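Food & Kitchen | Opinion | Small Appliances

The electric steamer deserves the counter space

412 shares 38 comments

I have owned a lot of kitchen gadgets and given most of them away. The waffle iron went, then the bread machine, then a juicer I used for one June and never again. The electric steamer stayed. I think more people should own one, and I think the usual argument against it is weak.

The usual argument is that you already have a pot. Put water in the pot, put a rack or a bamboo basket over it, turn on the burner. People have done it that way for a very long time and the food comes out fine. I did it that way myself for years in an apartment on Plemstead, where the stove had four burners and two of them worked.

What I remember from that stove is the watching. A pot of water on a burner has to be looked at. If the heat is too high the water boils off and you scorch the bottom. If it's too low the dough sits there getting damp and never sets right. I ruined one good saucepan and one cheap one, and I also gave up a burner for the whole time, which mattered when there were only two.

The electric kind has its own heat and a knob. Mine is a Drarkus, 800 watts, and it cost me $31 secondhand. It plugs in next to the toaster. I set it and go do the rice, or the dishes, or nothing.

Why buns

I mostly use it for plain steamed buns. They are the cheapest good bread I know how to make: flour, water, yeast, a little sugar. I weigh out 200 grams of flour for a small batch, which gives me four decent-sized ones. They need no oven, and in summer that is reason enough. My kitchen faces west and by five in the afternoon I am not turning on anything that heats the whole room.

Steamed buns are also where people get discouraged, and they tend to blame the dough. I blame crowding. A bun gets bigger as it cooks. If you fit as many as you can on the rack, they press into each other and tear when you pull them apart, and the torn side looks bad and goes gummy. Leave room between them. If that means two rounds, do two rounds. The second takes no more work than the first.

The other mistake is the lid. Taking it off to check lets the steam out, and then the tops can fall. A glass lid helps a lot here because you can look without lifting it, at least until it fogs. When the time is up I turn the knob off, wait a few minutes, and then lift the lid, tilting it away from the food so the water runs off the back.

Room on the table

A steamer wants more space than its own footprint. You need somewhere to lay the lid down and somewhere to put the buns, and both should be within reach before you start. I used to balance the lid on the edge of the sink, and I have bought a replacement lid. Now it goes on the left, flat, with the handle up, and a large plate goes on the right. The plate should be bigger than you think. Buns stacked warm on a small plate stick together, and then all that care about crowding was wasted. 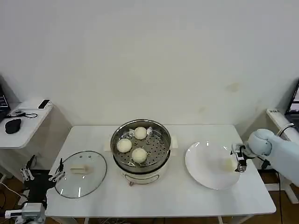 What I don't like about them

The cleaning is a fair complaint. The holes in a metal rack collect bits of dough, and once those dry you need a brush. I line mine with squares of parchment now. The side handles on some models get in the way in the cupboard too, and the Dradby I tried before this one was too tall for my shelf with the lid on. I returned it.

I would also skip the ones with screens and programs. The Veres in my sister's kitchen has a setting for fish, a setting for eggs and one called "dumpling soft" – she uses none of them. A knob is enough.

There is a cost argument as well, and I'll grant part of it. If you steam food twice a year, use the pot. If you steam once a week, the machine pays you back in attention, and I have less of that to spare at dinnertime than I have counter.

759 people found this helpful

Filed under: Countertop, Steaming, Bread Without an Oven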